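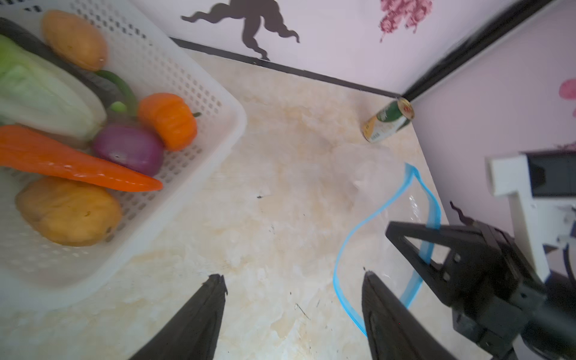

Keeping Vegetables Longer

Most vegetables that go bad at home were stored in the wrong place. A few habits take care of most of it.

Potatoes

Keep them dark and cool, with air moving around them. A paper bag with the top folded over once works, and so does a cardboard box in a closet on an outside wall. Light turns them green. Cut away small green spots and any sprouts before cooking, and throw out a potato that is green all over or has gone soft. Don't wash them until you need them.

Onions

Same conditions as potatoes, but in a separate spot. Onions kept next to potatoes make them sprout sooner. Once an onion is cut, wrap the unused half tightly and put it in the refrigerator. Use it within a few days.

Carrots

Twist off the green tops the day you buy them. The tops pull water out of the root. Store carrots in a closed bag in the crisper with a dry paper towel, and change the towel when it feels damp. Limp carrots firm up again after an hour in a bowl of ice water.

Cabbage

A whole napa cabbage lasts a couple of weeks in the refrigerator if you leave the outer leaves on. Take leaves from the outside as you need them instead of cutting the head in half. If you do cut it, press plastic wrap right against the cut side.

Eggplant and peppers

Eggplant doesn't like the cold. Leave it on the counter and cook it within two or three days. Fresh chili peppers go in the refrigerator, dry, in a bag left slightly open. They also freeze well whole, and you can slice them straight from the freezer.

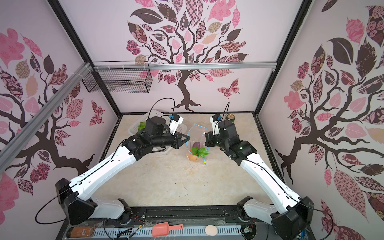 Small pumpkins and winter squash

These keep for weeks at room temperature if the skin is sound. Wipe off any dirt with a dry cloth. Leave the stem on, and don't carry them by it. Check the bottom every Sunday or so, where soft spots tend to start.

Bags and baskets

Resealable bags can be washed in warm soapy water and dried upside down over a wooden spoon standing in a jar. Don't reuse any that held raw meat. Plastic baskets with holes collect dirt in the corners. An old toothbrush gets it out, and Mererid Wynne sent in the tip of using a pipe cleaner for the smallest holes.

Canned goods

Put new cans at the back of the shelf and move the old ones forward. Write the month on the lid with a marker. Throw out any can that bulges, leaks or has a deep dent on a seam. A cupboard that stays under 70 degrees is best, so skip the one over the stove.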